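Household Tips: Looking After the Gripper on a Home Helper Robot

If you have a helper robot picking up around the house, the part that wants the most care from you is the gripper. I have kept ours going through a good deal of carpet fuzz and dog hair, and I'm happy to pass along what works for me.

Park the arm low and switch it off at the main switch before your hands go anywhere near it. Give it a minute -- make yourself some tea if you like -- and then wipe the housing with a barely damp cloth. No spray, please! It creeps into the little holes.

Next come the fingertips. A soft toothbrush gets lint off the rubber nicely, and a drop of dish soap takes care of anything sticky. Let them air dry.

Then check the bolts on the side brackets. My neighbor Chunhua Feng, who repaired sewing machines in Stallitz for years, taught me to put a dot of nail polish across each bolt head and onto the metal beside it. If the line has broken, the bolt has moved. Snug it with a hex key held by the short end so you can't overdo it. I look mine over every 40 hours of running time, usually on a Wednesday.

With everything back together, open the fingers wide and bring the arm down over a rug with a good bold pattern.

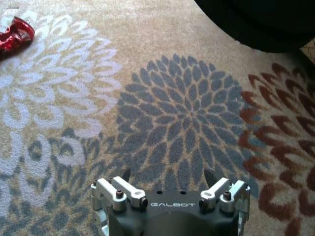
Look at how far each tip stands from the housing on its own side. If one side lags, run the homing routine again before you start loosening anything, and write down the date in a notebook. Mine goes back to January, and it has saved me a lot of guessing.

Keep your spare screws in a labeled jar, well away from the picture hooks.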